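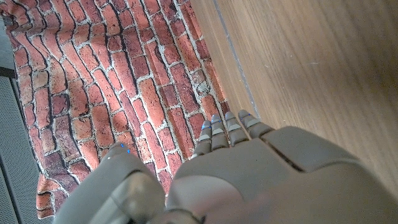
Brick pattern in red, printed on cloth.

Repointing the North Wall: A Report on the Season

Work on the north wall of the house in Haltwood was suspended in November, when night temperatures no longer allowed lime mortar to cure safely. It will resume in spring. Several readers have written to ask how the work was planned, what it involved and whether the same approach would suit their own homes. The following account is offered in response.

The house was built 80 years before the first known repair, which was carried out in gray cement. The bricks are soft, orange-red and slightly irregular. The original mortar was lime and coarse sand, and in sheltered places under the eaves it remains in good order. The cement repair did not fare as well. Cement is harder than the brick around it and does not let moisture pass, so the damp that once left the wall through its joints began to leave through the faces of the bricks. On the lower courses, the faces had started to flake.

An assessment was made by Jong-dae Cheon, a mason who trained in Girnismont and now takes on small residential work in the county. He tapped along the wall with the handle of a trowel, scraped at a number of joints and took away a piece of the old mortar in an envelope. His written findings ran to 2 pages. They recommended that all cement pointing be removed from the north wall, that the joints be refilled with lime mortar matched to the sample, and that 13 bricks be replaced outright. The remaining damaged bricks were to be left in place and looked at again each year.

It was decided that the owner, meaning the present writer, would carry out the removal of the old cement, and that Mr. Cheon would replace the bricks and point the upper part of the wall. The lower part would be shared. This arrangement reduced the cost considerably and extended the schedule by much more than was expected.

Removal of the Old Joints

Cement was taken out with a plugging chisel and a light hammer. An angle grinder was considered and declined. In a long straight bed joint a grinder can be used with care, but in the short upright joints between bricks it tends to run on into the brick above, and the cut stays visible for the life of the wall. Anyone who walks through the older streets of Flallow can see the result on a good many houses.

Joints were cleared to a depth of twice their height, brushed out and rinsed from the top down. Where the cement had bonded tightly to the brick face, it was left until later and approached again from the other side of the joint, which was usually enough. Where it was not enough, it was left alone. A small amount of cement remains in the wall as a result, chiefly near the kitchen window, and the appearance there is not what was hoped for.

Eye protection and a dust mask were worn throughout. The rosebush beneath the window was tied back and has since recovered.

Selection of Sand

The choice of sand took more time than any other decision. Lime itself is nearly white and most of the color in a finished joint comes from the sand. The sample taken by Mr. Cheon contained a sharp yellow sand with some small brown stones in it. Three local suppliers were visited. The closest match came from the Prantl yard, where the staff were patient and allowed several small bags to be taken home for trial.

Trial joints were made on the back of the garden shed and left to dry fully before being judged. This step is recommended to all readers. Lime mortar lightens a great deal as it dries, and the mix that looked correct when fresh was far too pale after it had cured. The mix finally chosen looked rather muddy on the trowel.

Pointing

The wall was dampened the evening before each working day and again shortly before filling. Mortar was pressed into the joint in layers from a hawk, with a pointing iron narrow enough to fit between the bricks. Each joint was left slightly full. When it had stiffened, it was beaten with a stiff brush, which closes the surface and brings the grains of sand forward. The finished section was then covered with damp burlap for several days.

The beating was learned slowly. If the brush is used too early, it drags the mortar out of the joint. If it is used too late, it does nothing at all. Mr. Cheon judged the moment by pressing a thumb against the joint, and he was correct each time. The writer's own judgment improved over the summer -- the courses below the downspout show the early attempts, and those by the back door show the later ones.

Expenditure

The owner's budget for the season was 2000 dollars for materials, tools and mason's time. It was kept to, although only by putting off the work above the bay. Reclaimed bricks were the largest material cost. They were supplied through Selina Reisinger, who was taking down a garden wall at the far end of the same road and was glad to have them carried away at a fair price. Their color is very near to that of the originals, and they are slightly longer, which required the upright joints beside them to be made thin.

Work Remaining

The section above the bay will be cleared and pointed next year. The downspout, which was the source of much of the damp, has been refitted with new brackets and now stands clear of the wall. The gutter above it still leaks at one seam in heavy rain. A replacement length has been ordered and will be put up before the ground is too soft for the ladder.

Questions on sand and on the shed trials may be left in the comments and will be answered in the order received. Questions on chimneys should be put to a mason.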